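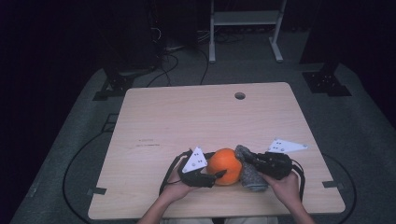 Zasholm, May

**Figure 2.** A pale wooden tabletop with faint dark scuffs and streaks on its left portion. The cable hole is near the far edge, slightly right of center.

## 4. What the marks told us (and what they didn't)

I went into this part of the study expecting coffee. Rings, drips, the ghost of a spilled latte, that kind of thing. I'd spent most of the winter reading up on how shared desks age, and people who write about office furniture really love a coffee ring! But when Siamak Esfahani and I sat down with the survey sheets from the Orklow building, the marks that kept coming up were scuffs, mostly dark and mostly running sideways, like the ones in Figure 2.

We logged 561 marks on 200 tabletops. A mark, for us, was anything you could still see after a wipe with a damp cloth (same cloth, same plain water, no cleaner), and streaks that touched each other went down as one. Siamak wanted to split them. We argued over it for most of a Monday and I won, though I'm less sure now than I was then, and anyone repeating this should probably try it both ways.

My favorite guess going in was that scuffs would bunch up near the cable hole, where people drag chargers and adapters back and forth all day. They didn't. The strip next to the hole was some of the cleanest wood we looked at. The busy zone was the middle band, on either side of where a keyboard would go, and I suspect laptop feet and the undersides of monitor stands, but I can't prove that from a tabletop alone. Rubber leaves a dark line. So does a cheap bag buckle, as I found out by ruining a corner of my own kitchen table.

Rimantas Sakalauskas, who read a draft of this section, asked whether the finish mattered more than the user. Fair question! Light finishes show dark marks better, so a darker desk could be every bit as scuffed and score lower on our sheet. We had only light tops at Orklow, so I can't separate the two. The Lamrani site has a mix, and we have permission to survey 100 desks there under the same rules, with one change: the sheet will have a box for the color of the top, filled in before anybody starts looking for marks.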